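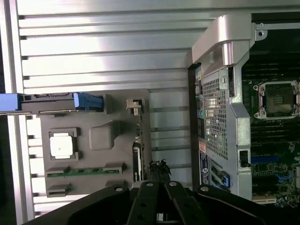
## 7.4 Recovering from a dropped or jammed drive carrier

Applies to Coltus teardown cells running the Wisell sequencer, server chassis recipes only.

Fault code 44 is raised when the gripper closes on a carrier or module and the finger gap does not match the value stored in the recipe. The arm stops in place and holds its last grip force. Most cases are a part that slipped during the pull, or loose material caught between the part and the fingers.

**CAUTION:** The arm remains powered after fault 44. Do not reach between the fingers until step 3 is complete.

**CAUTION:** Sheet-metal edges on an opened chassis are sharp. Wear cut-resistant gloves.

1. Press **Hold** on the pendant. Wait for the amber lamp to stop flashing.
2. Open the wrist view and check what is between or in front of the fingers. If a part is being held, support it with a tray before going on.
3. Turn the key switch to **Maintenance** and remove the key. Keep the key with you.
4. Open the fingers using the manual release on the wrist. Do not pry them apart with a tool.
5. Remove loose cable, foam or tape by hand. Frayed material wraps around the fingers easily and will raise the same fault on the next cycle.
6. Lift out the carrier or module by its handle or its long edges. Do not pull on connector strips.
7. Inspect the CPU socket if it is open. If anything has fallen into it, mark the board as scrap and do not try to clean it in the cell.
8. Check the four screws on the gripper. Retighten any that turn by hand.
9. Close the guard, return the key, and select **Re-home**. Speed is limited to 13 percent until homing is done.
10. Select **Resume from part**. Do not select **Resume from step**. The sequencer would repeat the pull at the old position and drive the fingers into the tray.

**NOTE:** If the chassis has moved on the finned bed, re-homing alone will not correct it. Run the fixture check in 5.2 before resuming.

### Repeated faults

If fault 44 returns 2 times on the same chassis, stop the recipe and finish that unit by hand. Enter the carrier position and finger gap in the cell log.

At the Aasen site, repeated faults in August were traced to finger pads worn past their limit. Märta Backlund's revised check is now part of the standard schedule: measure both pads every 100 chassis and replace them as a pair.

Send logs for unresolved faults to Ruth Fothergill at Sustona Service. Include the recipe version and the wrist view saved at the time of the stop.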